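Cloth notebook - June, started just after lunch

Wash and sort of all the microfiber, bench stuff and floor stuff together. Should have been done at the end of last month. Picking up from the last entry: the teal ones were leaving lint on the glass panels and I said I'd find out why before we bought more. Still don't really know. Notes as I go, will tidy later (won't).

State of things at the start. Drawer under the sink wouldn't close. Cloths stuffed in wet at the back, one stiff with something, probably wax. Threw that one out without much thought. Everything else went in the tub by color, then I gave up on color because color doesn't tell you what the cloth is. We have orange in more than one weave, and they do not behave the same at all. This is the bit I keep forgetting and then writing down again.

So by weave:

- ribbed. Fine ridges, thin, good on flat hard stuff, doesn't hold much water
- looped, like a bath towel. Thick, drinks everything, snags on any burr
- chenille, the fat noodle sort, mitt only. Dust and rinsing, useless for a finish
- plain short nap, green and teal mostly. General wiping

Ribbed first. The ridges matter more than I thought. Wipe along them and you get faint lines on the glass, wipe across and it comes up clean, or nearly. Tried it on the old cabinet door both ways, same cloth, same amount of spray, and could see the difference with the light low from the side. Overhead light you'd never notice it. Also it wants to stand up in a big fold by itself when it's fresh out of the dryer, doesn't lie flat until it's been used a little.
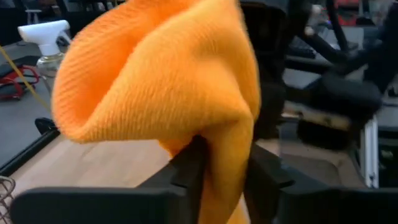

Not sure I agree about wiping across the ridges, came the reply in pencil under my first draft of this page, it depends how hard you press. On a light pass the direction makes no difference, and if you press you get lines either way. Try it folded in quarters and quit leaning on it.

OK. Fair. Tried it folded in quarters. Lines are less, yes. Still think across is better but I'm less sure than I was an hour ago. Leaving both notes in. Somebody do it on the black acrylic, that shows everything.

Wash, load one

Warm, no softener, Ilum liquid at half of what the cap says. Full cap leaves them slick and they push water around instead of picking it up. Had that in April and blamed the cloths. Wasn't the cloths.

Load one was ribbed plus plain. Short cycle. Came out OK, one green still smelled of the citrus stuff so back in it goes with load two. Don't put anything cotton in with them!! Found a shop rag at the bottom of the drum, grey fuzz on everything near it. I think that's at least half of my lint mystery. The teals were all in with shop rags last time, I'm pretty sure, because there was only one load that day.

Picked the fuzz off with packing tape. Slow. The sticky roller is better but the roller is out of sheets. Put sheets on the list.

Dryer on low, took them out while still a touch damp, hung the rest of the way on the rail. High heat does something to the tips of the fibers, they go crunchy. You can feel it if you drag a dry fingertip over it, catches on skin in a bad way. Two of the older plain ones have it. Demoted to floor.

Chenille mitt

Not a cloth, I know, but it lives in the same drawer so it goes in the same book. Washed by hand in the sink since the noodles wrap around anything in the machine. Shake it out first, outside, away from the door. A lot of grit comes out from between the noodles and you do not want that in with the ribbed ones. Squeezed, never wrung. Takes forever to dry, still heavy at the cuff when the rest feels done, so hang it cuff down and turn it once.

Checked the seam while I was at it. Fine. Elastic is tired but holds. The label was scratching panels so I cut it off, should have been cut off the day we got it. Any new mitt, cut the label the same day, flush, and run a lighter past the stub if it's nylon.

Use it for: first dusting of anything with corners, shelf undersides, the ribs on the vacuum hose.
Don't use it for: glass, anything with polish on, anything you care about the look of.

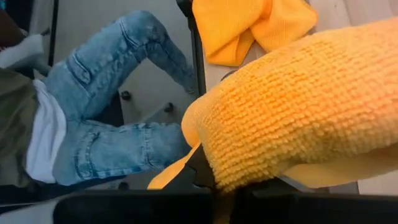 Water pickup, quick and dirty

Wanted a number for once. Weighed one looped orange dry, 57 grams on the kitchen scale. Dunked it, lifted it out, let it drip over the sink until the drips got slow, weighed again. Then the scale shut itself off before I'd written it down. Typical. Did it over and forgot to zero the tray. So the only number in this section is the dry one, sorry. Redo with the good scale.

What I can say without a number: looped holds much more than the plain, you can feel it in the hand right away. Plain is quicker to let go when you squeeze it out. For spills, looped. For wiping down the table between jobs, plain, because you rinse it and it's ready again and you aren't carrying a wet lump.

Drip time: gave each one 10 minutes over the rail before it went in the dryer. Looped was still dripping at the low corner when the time was up. Plain had stopped long before. Ribbed hardly dripped at all but then it hardly took any up.

Snagging. The loops catch on the cut ends of the table edge, on the wire basket, on the velcro on my glove. Pulled one loop out maybe a finger long. Snip it, do NOT pull, it ladders like a stocking. Keep the looped ones away from the basket altogether I think, they can have the clear bin. Smooth sides, nothing to catch.

Pile looks good after the wash though. Loops standing up again, no mats, none of the flat shiny spots we had. If you hold it close to your face and breathe on it (I know) you can see them move.
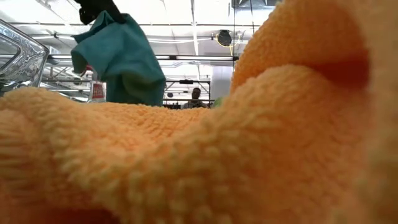 Looped orange up close, teal cloth and the clear container behind it.

Spray bottles

While everything's out. Two triggers doing the rounds, red head and white head, and we've been sloppy about what's in them. Rule from before was Erix glass cleaner in one, plain water with a drop of Ilum in the other, and I honestly couldn't have said which was which without sniffing. So:

white trigger = water plus a drop
red trigger = glass cleaner

Wrote it on tape on the shelf. If you refill, refill the same one. If you don't know what's in it, dump it and start again, the stuff is cheap. Red one dribbles at the collar a bit when tipped over, washer probaly. Store it upright. I've got spare washers in the tin with the hose clips.

Spray the cloth, not the surface. On wood especially. The tabletop has taken enough rings already and the finish is thin near the front. One squirt is enough for a ribbed cloth, two for plain. With looped just use water, it swallows cleaner and gives nothing back.

Sort

Everything back to the table after drying to get sorted. Tipping the lot out and picking through by feel works better than by eye, the teal and the green are too close together under these lights. I had a teal in the green pile twice. By the window it's obvious.

How it's supposed to end up:

teal - wire basket, glass and panels only
green - folded, by the bottles, general table wiping
orange ribbed - drawer, left side
orange looped - clear bin
mitt - hook
demoted - bucket with the shop vac, corner snipped so you can tell

Snipping a corner is the best thing to come out of this whole afternoon. Before, a floor cloth went through the wash, came out looking like any other and ended up on glass again. Now you feel the missing corner before you've even looked at it. Snip on the diagonal, small, through the hem. The hem frays a little and so what, it's a floor cloth.

Fold or no fold, still undecided. I fold in quarters because you get eight clean faces, turn as you go. But folded cloths in a basket come out in a clump and you end up shaking out the lot to get one. Loose is faster to grab. For teal I'm going loose. Green folded, they stack OK.

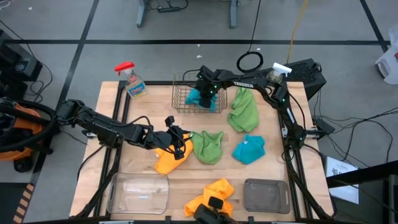 Mid-sort, teal in the wire basket, greens and oranges still out on the table.

Left over from today

- lint test on the teals again, clean load, no cotton. Old cabinet door, low side light, same as above
- 6 washes from now look at the ribbed ones again. Tally on the inside of the drawer please, pencil
- Mersha sheet says their cloths are good on hot wash. Not convinced. Put one through hot on its own, keep its twin out for comparison
- Drisetti sample pack still in its envelope, somebody open it. It's been there since before the shelf moved
- roller sheets
- washer for red trigger
- weigh again, good scale, zero the tray!!

Later, about to lock up. Lint, one more thing. Ran a damp teal over the door just now, out of the clean load, and there was still some. Less, but it's there, short bluish bits and none of the grey. So the grey was the shop rag and the blue is the cloth itself shedding at the hem. Looked at the hem on that one and it's cut, with stitching over the raw edge. The greens have a proper rolled hem and don't shed that I can see. If we reorder, ask for the rolled hem in teal. Haven't checked if Mersha makes it.

Mitt is still wet at the cuff. Left it on the hook with the fan on low.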